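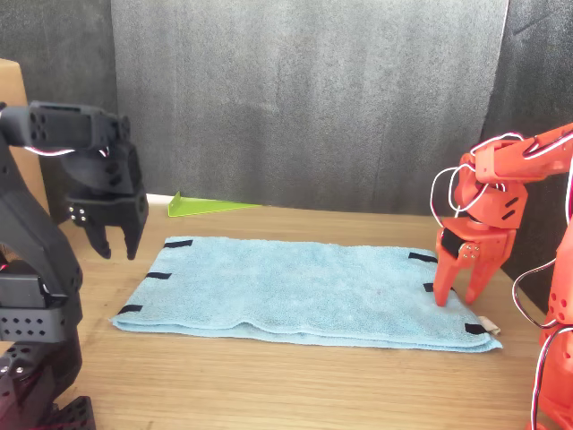 Land, Mission and Memory at Nutholm: Term Project Report

Amber Groen
Local History and Reconciliation Studies

Question

My project looks at how the former mission reserve at Nutholm is remembered by the church that ran it and by the families who lived there. I wanted to know why the two accounts differ so much over one event, the move to Engate.

Background

The reserve was laid out beside the river on land the colonial government had granted to the mission society. The earliest paper I found for the district is a surveyor's chart of 1796, which marks the river flats as "unoccupied". The same chart shows three walking tracks and a fish trap across the flats. I have used it in this report because later land grants copied its wording without anyone going back to check.

The mission ran a school, a chapel and a dairy. Families were expected to attend services and to ask for a pass before leaving. When the grant was sold, residents were moved to Engate, on poorer ground upriver.

Method

I read 49 letters from the mission's correspondence file, most of them between the superintendent and the society's head office. I also recorded talks with 10 people whose parents or grandparents lived on the reserve. Each person was sent a copy of their transcript and could take out anything they did not want used. Two did so.
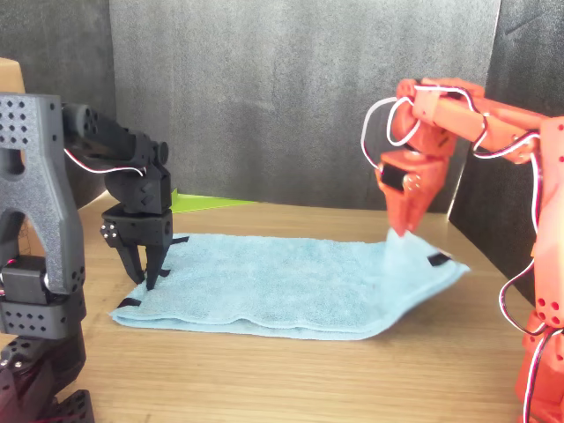 The letters were sorted by subject first and by date second. This was slower than I had planned, as many cover four or five matters on one sheet and the handwriting changes partway through the file.

Findings

The letters describe the move as voluntary. The word "willing" comes up again and again in the last part of the file, but no letter quotes a resident. In the recorded talks, nobody used that word. Several people said their families were told the dairy would close and the rations would stop, and one woman, aged 90, remembered her mother burying kitchen things behind the chapel so they could be collected later.

Both sources agree on some points. The school was crowded, the river flooded the lower houses, and the chapel bell was taken to Engate — it still hangs in the hall there.
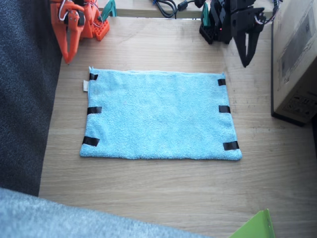 The church's own centenary booklet follows the letters closely and gives the move a single paragraph. It has no names of residents in it.

Limits

I could not see the society's land accounts, which are closed to students. I spoke only with people still living in the district, so families who moved further away are missing from this report.

Next steps

The parish council at Engate has asked for a copy of the transcripts, and I have passed the request on to the people recorded. Their answers are due in June.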